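Right, the mug corner. I said I'd do a thread once the wallpaper was up and a few of you have been nagging, so – thread!

Background for the new people: the flat in Kudthorpe came with one decent worktop and I've given most of it over to mugs and coasters. No regrets.

Marble, flowers, mugs, far too many coasters:
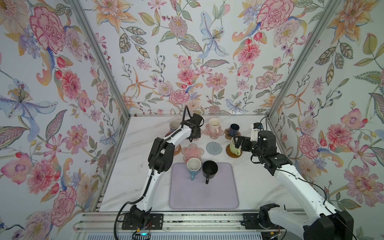
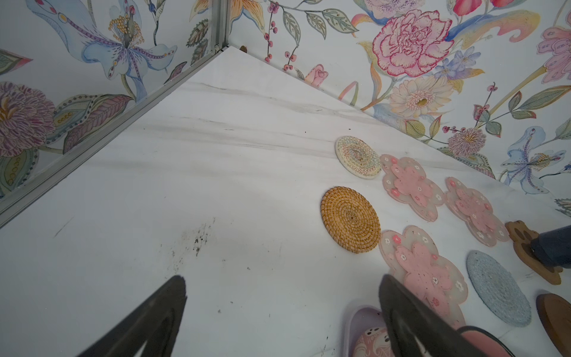
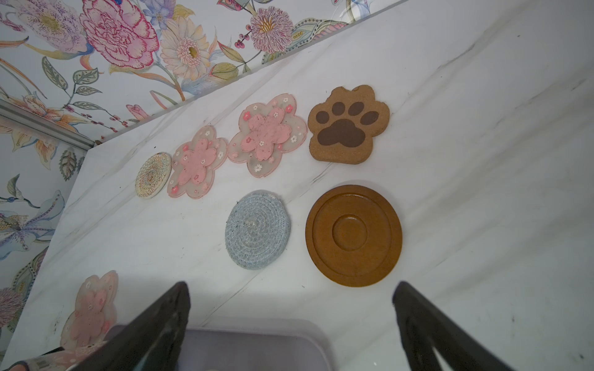
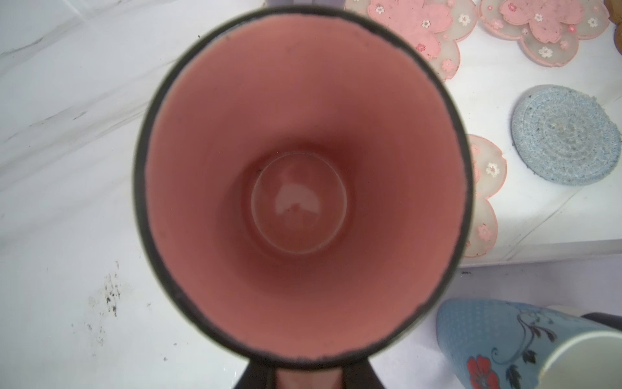
1/ THE WALLPAPER
It's the Dovlow print and I went back and forth on it for 3 months. Too busy? Probably. But there's a big pale blue lily on one side and a ruffly pink carnation on the other and I love them both.

2/ THE COASTERS
The pink blossom ones are my favourites, the cat paw is everyone else's. The woven blue-grey one has gone a bit fuzzy and I don't care, it's staying.

3/ THE MUGS
I like them mismatched. Pale green for tea, navy for coffee, and the dark one that's salmon pink inside – you only find that out when you look down into it!

4/ THE TRAY
Lavender, rounded corners, holds two mugs nicely. I want a second one but Ingvarsson have stopped doing the colour. If you spot one anywhere, shout.

5/ STILL TO DO
Crumbs. Marble shows every single speck, so I'm forever going round with a cloth. Hooks next, if I can find any that won't wreck the paper – suggestions welcome.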